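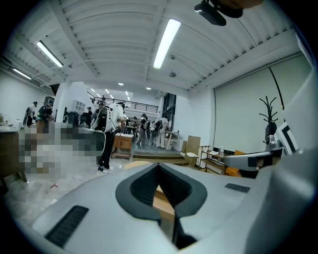 Corrugated metal ceiling, wooden table below.

Home Tastings Cider Travel Contact

Three dry ciders from Meremar

May 7, 2024
5 min read

I came to cider late. In the country where I grew up it is a sweet drink for the first warm evening of the year, sold in a big plastic bottle, and for a long time I believed this was all it could be. Then in November I spent a few days in Meremar, on the coast, and I drank cider there with almost every meal. I brought home as much as I could carry. Since then the bottles have been lying in the cupboard under the stairs, and last month I started to open them.

I should say that I have no training in tasting. I write down what I notice and I try to use words which I would also use at the dinner table. If I write that something smells of a barn, I mean a barn I would be happy to stand in.

All three bottles come from the same small shop, Pons, which is behind the fish market in Meremar. It is easy to miss, and the door sticks. The owner allowed me to taste from the open bottles on the counter before I chose, and he was quite strict about the order: the youngest first, the one with most tannin last. I have kept this order at home.

The first one is Tandmont Brut, at 5 per cent. It is the cheapest of the three and I think it is the one the people in Meremar drink every day, because I saw it in every café. The colour is pale gold and it was completely clear in my glass until I poured the last part, which brought some of the sediment with it. The bubbles are small and they do not stay long. It smells of green apple skin and a little of bread. In the mouth it is very dry, more than I remembered, with a bitterness at the end like when you bite on a pip by accident. I liked this. My sister did not, and she finished her glass with lemonade in it.

I drank the Tandmont with mussels the first evening and with a plain omelette the second evening, and the omelette was better. The mussels were too salty and they made the cider taste thin. With the eggs and butter it became rounder, and I could find the apple again.

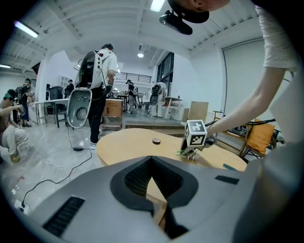
Flulier, the cloudy one

Flulier is made inland, a short bus journey from Meremar, in an orchard with 78 kinds of apple trees. This is what the label says, and I have to trust it - I only know the names of perhaps six. The bottle is heavy and dark, with a cork and a wire, and I would advise you to open it over the sink. I lost a good part of the first glass on the kitchen floor.

What was left was wonderful. It is cloudy and orange, nearly the colour of weak tea with milk, and it smells of baked apple, leather and wet straw. There is some sweetness at the start, but it disappears quickly and then your gums feel dry, as with strong black tea. I had to drink it slowly. After half an hour on the table it was softer and also a little warmer, and I began to taste something like orange peel which had not been there before.

I paid 16 euros for it. For wine I would not think twice about this price, but for cider I stood in the shop for some time with the bottle in my hand. Now I regret that I bought only one.

The temperature is important here, I believe. The shop told me to put it in the fridge for 40 minutes and not longer. I forgot it and left it in for the whole afternoon, and my first mouthful was only cold and sour.
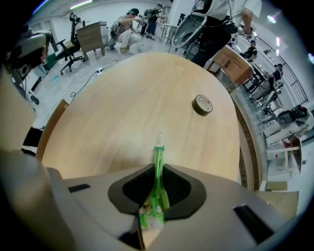
The third bottle has no proper name. It is the cider which Pons sells from its own barrel, and the label is written by hand with only the year. It has no bubbles at all. If you expect a fresh and lively drink you will be disappointed, and I must admit that on the first evening I was. It smells strongly of the barn which I mentioned, and behind this there is something sharp, close to vinegar but not unpleasant.

On the second evening I gave it another chance with a piece of hard sheep's cheese and some walnuts, and I understood it much better. The cheese takes away the sharpness and the cider becomes almost like a dry sherry. I would not serve it to guests who have just arrived and are thirsty. I would put it on the table at the end, in small glasses, and let people decide.

If I have to choose, Flulier is the best of the three and Tandmont is the one I will buy again most often. I still have one bottle of it left, and I would like to try it in the pan with onions and sausages. I have also read that pears from the same area are used for a sparkling perry, but I did not see it at Pons. If a reader knows where it is sold, please write to me.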